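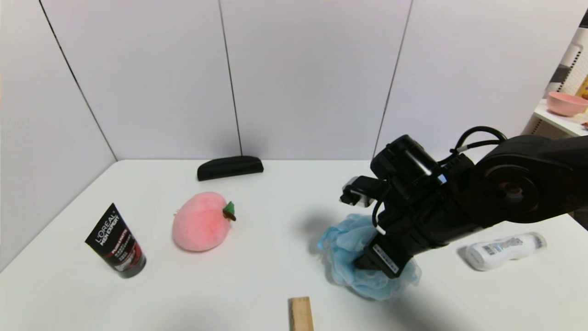 *A plush peach, a face wash tube and a black case or pouch on a white table.*

Start by clearing a table or desk. A plain light surface works well, as small dark items are easy to see on it. Empty the drawer or bag you want to sort and set everything down with space between the pieces.

## Sort the small things

1. Stand tubes on their caps. A face wash tube takes up less room this way, and the label is easy to read.
2. Wipe the cap and the sides of each tube with a damp cloth. Let them dry for 30 minutes before they go near fabric.
3. Open every pouch and case and take out what is inside. Shake out the crumbs over a trash can.
4. Brush plush toys with a soft, dry toothbrush. Work in one direction and go gently near felt parts such as leaves - the glue can let go.
5. Put rulers and sticks aside until the end. They go in last, along the side of the drawer.

## Put them back

Keep toiletries in their own tray. I use a Furkitz tray that is 9 inches wide, but a shoebox lid does the same job. Plush toys should sit on a shelf or in a cloth bag, away from anything that can leak.

Pouches can lie flat at the back of the drawer. If you have more than one in the same color, tie a bit of thread to the zipper pull so you can tell them apart.

I last did the full drawer in December and it took 57 minutes, drying time included.

Nasrin Sharifi
25/01/2025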